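Is the Lokusell bench kit worth it for refurbishing old towers?

Posted by mthembu_bench in Workshop & Tools

Hi all, and sorry in advance for the long post. I help run a small refurbishing program in Cloledgate, and we've been offered the Lokusell arm kit on trial until the end of August. It's the package with one arm, the gripper, the slatted table and the printed parts plate. We mostly see older office towers, and the jobs I'd love to hand over are the dull ones, like memory sticks and cards.
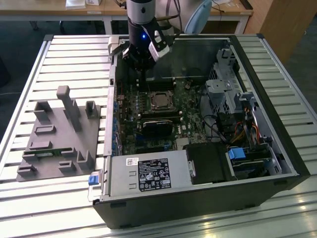 My worry is the setup time. We only get 16 machines in a good month and they're rarely the same model twice, so I don't want to spend every morning teaching it a new case. Has anyone lived with one for a while? I'd also love to know if the printed plate holds up, or if you ended up making your own.

bukgate_repairs

Welcome! We've had ours at the Bukgate shop for 10 months and I'm fond of it, though it took a while to get there. A new case layout costs us 2 hours, and after that it's just small corrections. If your towers are a mixed bag, I'd sort them by model and save up a batch before you start. Do lay the case flat with the open side up, and tuck any cables away from the memory slots, as ours used to snag on everything.

The plate is fine. We reprinted ours once in a different colour after somebody leaned on a post. Ask them for the print file while you're still on trial – they were lovely about it when I rang.

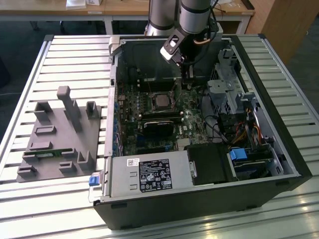
oldsolder

We rented one and sent it back. Nice gear, too slow for us. A person with a screwdriver will beat it on a one-off.

quietfan

I'm somewhere between the other two. Ours has been very good at lifting memory out and setting it down in the plate, and pretty hopeless with stiff plastic latches, so we still open those by hand and let the arm carry on from there. We take the cooler off ourselves too.

One thing to check is the service plan. The basic one covers the arm but our gripper fingers weren't included, and we've been through two sets. Ask for that in writing before you sign anything, and get a price on spare fingers while you're at it.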